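Skollent Play Kitchen Table Set
Home > Pretend play > Kitchens and food > Table sets

Made for: nurseries, playgroups, waiting rooms, home
Supplied by: Devau
Availability: in stock, sent from our Veltville warehouse
Page last updated 23 September 2022

Overview

The Skollent Table Set is a collection of play crockery and toy food for use on any flat table. There is no play kitchen unit in the box and none is needed. Children lay the pieces out, serve up, clear away and start again. The set was put together for settings that are short of floor space, where a full play kitchen would block a doorway or take over the book corner.

All the crockery is light enough for a small child to carry in one hand. The colours are pale and the food is bright, so the pieces are easy to tell apart when it is time to sort them back into the tub.

What comes in the set

Oval plates, one pale pink and one green. The green one lets some light through.
Round bowl in pale teal, with a small side handle.
Small blue bowl.
Ketchup bottle, red with a white cap. The cap is moulded on and does not open.
Strawberry.
Banana, half peeled. The peel does not come off.
Orange slice.
Storage tub with lid.
Care card.

The black pan is not part of this set. It belongs to the Skollent Hob Set, which is sold separately. The crockery is in scale with it, and many customers buy the two together.

Sizes and weight

The crockery is smaller than real tableware. An oval plate will hold the banana and the strawberry side by side with a little room left over. The round bowl takes the orange slice lying flat. Packed in its tub, the whole set weighs around 2 kg.

The tub has a handle at each end and will stack on other Skollent tubs of the same size. Lids from the older tubs do not fit — the rim was changed in April, and the old lids will sit on top without closing.

Materials

Plates, bowls and bottle are plastic. The food is plastic too, moulded in one piece, with no fabric, magnets or hook-and-loop strips. Colour runs through the crockery and is not printed on. The label on the bottle is a sticker and will wear with washing. Spare labels can be ordered from the parts list.

Age

The set is suitable from 3 years. We do not supply it for younger children. Check the pieces from time to time and take out anything that has cracked or been bitten through.

Setting it up

Any low table will do. A pale tabletop shows the pieces well and wipes down easily. Leave a clear strip along the side where the children stand, otherwise the plates get pushed over the far edge.

For a group, put the crockery in the middle and the food in the small bowl. Up to 3 children can share one set without much waiting. For more than that we suggest a second set, or adding the Skollent Food Bag, which has 12 further pieces.

If the set is being used for sorting or naming, start with the fruit. The strawberry, banana and orange slice are different enough in shape and colour for most children to pick out straight away. The bottle can be brought in later as the odd one out.

Cleaning

Wash by hand in warm soapy water, rinse and leave to drain. The plates and bowls may go on the top shelf of a dishwasher on a cool wash. The food and the bottle should be washed by hand.

Dry the banana well around the peel, where water tends to sit. Do not use bleach or scouring pads. A weak sterilising solution may be used on all pieces, made up as directed on its own packaging.

Tomato and felt-tip marks can usually be lifted with a paste of bicarbonate of soda. Permanent marker will leave a shadow on the pale plates.

Spare parts

All pieces are sold singly. The ones asked for most are the strawberry and the small blue bowl. Please give the name of the set and the colour of the piece when ordering, as the Skollent Picnic Set has a plate of a similar shape in a different green.

Parts orders go out in a padded bag and do not need signing for.

Delivery and returns

Orders placed before noon leave Veltville the same working day. Schools and nurseries can order on account with an order number. Unused sets may be returned in their tub. We cannot take back single pieces of food once the bag has been opened, unless they are faulty.

Guarantee

Crockery is guaranteed against cracking in normal use for 2 years. The food is guaranteed for the same period against splitting at the seam. Stickers, and marks from pens or paint, are not covered.

Customer comments

"We use it in the afternoon room on two pushed-together tables. The plates have held up well. I would have liked a second bottle, as that is what they all want to be holding." — Fiachra Ó Ceallaigh

"Bought for my daughter and her cousin. Good size for small hands. The tub lid is stiff at first but gets easier. We added the pan later and it goes well with the bowls." — Abdelghani El Khatib

Goes with

Skollent Hob Set
Skollent Food Bag
Skollent Picnic Set
Vigfúsdóttir low table, white top
Vigfúsdóttir wall rack for tubs

Questions about the set

Send questions through the contact form and choose Pretend play from the list. Please do not send parts orders this way, as they are handled by a different desk and will be delayed.

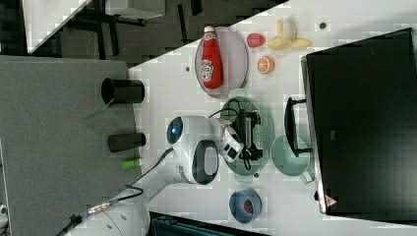 Can the plates and bowls be used for real food at snack time?

We don't recommend it. The crockery is sold as a toy and is not meant for eating from, so keep a separate set of plates for snacks and wash the play pieces on their own.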